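How Does a Cut Heal?

Everybody gets cuts. You might slip on gravel, catch your finger on paper, or scrape a knee on the playground. Your body starts fixing the damage right away.

Step 1: Stopping the blood
Blood travels through your body in tubes called blood vessels. A cut opens some of the tiny ones, and blood leaks out. The vessels squeeze tighter to slow the leak. Then very small bits in your blood, called platelets, stick together and make a plug. Thin threads form over the plug like a net. This is a clot.
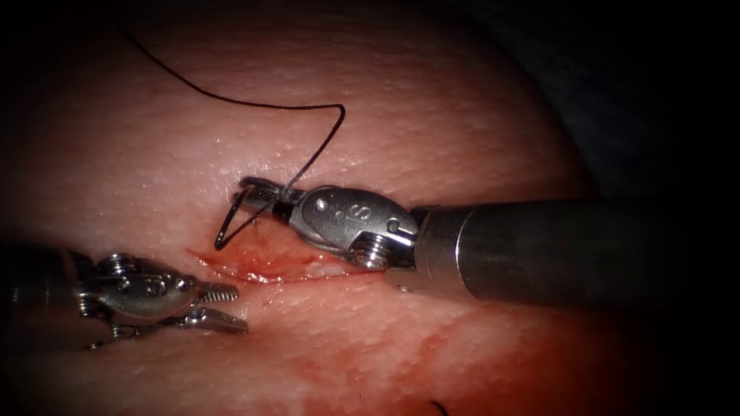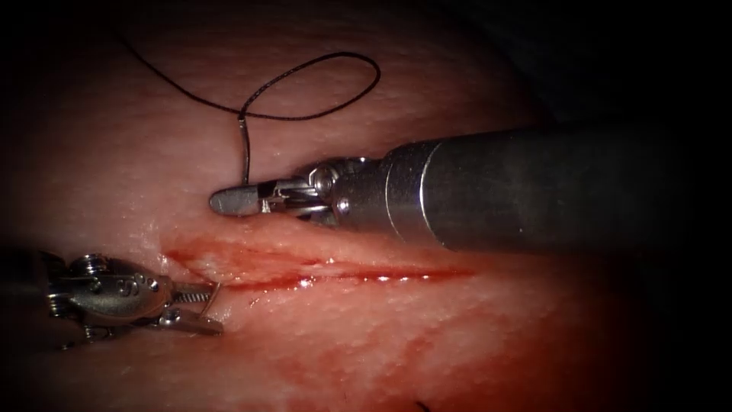
Both pictures show a cut in soft pink tissue, with red blood in the opening.

Step 2: Cleaning up
Germs can get in through a cut. White blood cells move to the spot and eat them. The skin nearby may look red and feel warm and sore for a few days. On the outside, the clot dries into a scab. Leave the scab alone - it keeps dirt out.

Step 3: Building new skin
Under the scab, new cells grow in from the sides until they meet in the middle. Your body also makes a strong material called collagen to fill the gap. When the new skin is ready, the scab falls off.

Deep cuts take longer. A doctor may use stitches to hold the edges together. Sometimes a scar is left, and it can fade slowly over months.

Words to know
Clot: a plug of thickened blood
Platelets: tiny parts of blood that help make clots
Collagen: a material that makes skin strong

Next in Somolstead Body Basics: Why Do Bruises Change Color?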